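4.2 The open day at Jevdale

We took the simulator to the Jevdale open day in March, mostly because I wanted to watch people who don't work on grasping have a go at it. Visitors sat at a laptop, drove the Skorkik arm with a games pad and saw only what the wrist view gave them. We logged 907 attempts, and 744 of those ran to the end without somebody pressing reset.

I'd expected the controls to be the sticking point. They weren't much trouble - the children had them in a minute or so - but the view itself threw nearly everyone. With plain grey surfaces and no shadows to go on, people kept asking me which way was down. 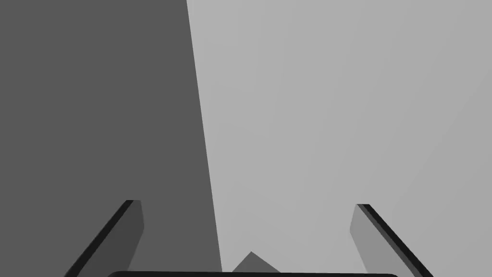 Figure 3. Simulated wrist view with the gripper open. The peak of a small grey object shows just above the gripper base.

Quite a few visitors missed the object in views like Figure 3 and went hunting for it elsewhere. One lad told me he'd been steering by the line between the dark and light surfaces, and I've since caught myself doing the same. We've kept the plain rendering for the Warraich trials in Section 5, but added a second view beside it.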